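製作ノート 5月 双腕整理タスク(通称 Mallby)

14:20開始。前回の続き。参加はNông、Lukumay、Song、自分(Rathnayake)。Hoàngは講義のため後半から。

今日の目的は、机上オーガナイザへの収納動作のうち、ボトル類の挿入を安定させること。把持側は先月でほぼ片付いたと判断している。残っているのは挿入直前の姿勢誤差と、仕切り板への接触。

環境メモ。作業台の高さは前回のまま。オーガナイザの位置決めは、台の裏に貼った目印ではなく、今日からSongの作ったL字治具に押し当てて決め、決めたあと治具を外す手順に変更。外すときに本体が動くことがある。右手で奥を押さえたまま治具を左へ抜くこと。手前へ抜くと必ず引きずる。

制御PCは起動時に古い設定を読んでいた。config内のTuvier用プロファイルが既定になっていたため。最初の二回の試行はそれで走っているので集計から除外、ログは消さずに別フォルダへ移した。起動スクリプトの引数を明示する形に直した(Lukumay)。次に触る人は引数なしで起動しないこと。エラーで止まるようにしてある。

学習済みモデルは先週の版をそのまま使用。教示データは2462エピソード。そのうちボトルの挿入を含むものが549。比率としては少なくないが、中身を見ると細い容器に偏っており、太めの円筒はあまり入っていない。Nôngが分類表を作り直しているところ。太さの区分を手入力にしたのは失敗で、入力者によって「中」の範囲が違う。直径の実測値を列に足し、区分は後から計算で出すことにする。

試行1から試行5。下降速度は前回値。進入位置が奥へずれ、底が仕切り板の上端に乗る。乗った状態で下降指令が続くため、指の間でボトルが滑って傾く。手首の電流値には明確な立ち上がりがあるのに、停止閾値が高すぎて引っかからない。閾値を下げると今度は加速時に誤検出する。加速区間だけ判定を無効にする案をSongが出し、その場で実装。誤検出は消えた。ただし無効区間が終わる前に接触した場合は素通りになる。下降開始高さを上げて逃げたが、根本的な対処とは言えない。
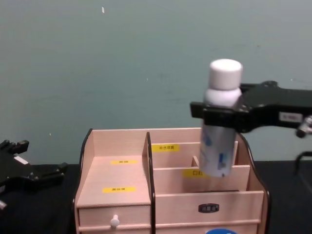 試行6以降は、下降を二段に分けた。上端の手前までは従来速度、そこから先は低速で、途中に短い静止を挟む。静止中に姿勢を取り直すつもりだったが、推論の周期と静止時間が噛み合わず、古い観測のまま次の指令が出ることがあった。静止を時間で指定するのをやめ、新しい観測が届いたら抜ける条件に変更。これで挙動は揃った。

挿入先の指定はラベル文字列で与えている。文字認識を毎回走らせる構成は重く、手や容器でラベルが隠れると落ちる。動作開始前に一度だけ読み、区画の座標に対応付けて保持する方式にした。Hoàngの指摘どおり、途中でオーガナイザが動いた場合はこの対応が全部ずれる。移動検知は未実装。宿題にする。

使わない側の腕の扱い。今のところ待機姿勢で固定し、指令を送らない。評価用の課題文では両腕の使用は必須になっておらず、片腕で完了しても減点はない。ただし引き出しを開ける課題では反対側の腕が要るので、待機姿勢を今のうちに決めておきたい。低い位置で待つと起動時の移動は短くて済むが、引き出しのつまみへ向かう経路が長くなる。Nôngは高め、Lukumayは現状維持の意見。次回、両方で所要時間を測る。

把持位置について。下すぎると指先が仕切り板に当たり、上すぎるとキャップの段差に掛かる。胴の上寄りを掴む設定で固定した。把持力は前回より一段下げてある。上げても滑りは減らず、柔らかい容器が変形するだけだった。指先のゴムは摩耗あり。予備はForndenの箱の下段。残りが少ないので発注を頼む(担当Song)。

16:05、通信断が一度。右腕のみ。コネクタを挿し直して復帰。ケーブルが手首の回転で引かれている疑い。結束位置を肘側へずらし、たるみを増やした。以後は再発なし。再発なしといっても二時間弱の話なので、原因を確定したとは書かないでおく。

試行一回の制限時間は60秒。二段下降にしたことで余裕が減った。内訳を見ると、挿入そのものより、把持後に持ち上げてから区画の上へ移動するまでが長い。経路の中間点が必要以上に高い。これは教示のときに全員が大きく持ち上げる癖があるためで、データ側の問題。自分の担当分が特にひどい。撮り直すか、速度だけ後処理で詰めるかは保留。撮り直すなら教示者ごとに持ち上げ高さを揃える必要があり、台の横に高さの目安を立てるのが早い。

失敗の記録方法も変更した。これまでは成否のみの記入だったので、後から見ても何が起きたか分からない。分類は「把持」「移動」「接触」「解放」「通信」とし、判断に迷うものは空欄のままで備考に書く。無理に当てはめないこと。ログの時刻と紙の時刻がずれていた件は、制御PC側の時計を合わせて解消。約2分進んでいた。過去のログは直さない。

解放動作に関する未整理のメモ。指を開くとき、左右の開き始めに差があり、軽いボトルだと片側に押される。深い区画なら壁で止まるので問題にならないが、浅い区画では倒れる可能性がある。Azarのドライバの更新で開閉の同期が変わったかもしれない、とHoàngが言っている。旧版に戻して比較する前に、現行版で開き始めの時刻差を取っておく。比較対象がないまま戻すと何も言えなくなる。

次回まで
Nông 直径列の追加、分類表の再計算
Lukumay 待機姿勢二種の設定ファイル
Song 指先ゴムの発注、無効区間の短縮
Hoàng 開閉の時刻差の計測スクリプト
Rathnayake オーガナイザの移動検知、まずは試行前後の比較だけでよい

18:10終了。腕の電源を落とす前に待機姿勢へ戻すこと。今日は一度忘れて右腕が自重で下がった。破損なし。治具は棚の二段目、袋に入れて立てておく。

追記。発表会用のスライドに試行の成功率を載せるかどうかで少し話した。条件を途中で何度も変えているため、今日の分は率として出せない。設定を凍結したうえで、別の日にまとめて取る。凍結の対象はモデル、閾値、下降の切り替え高さ、把持力、待機姿勢。照明も揃えたいが、部屋のブラインドが片側しか閉まらない。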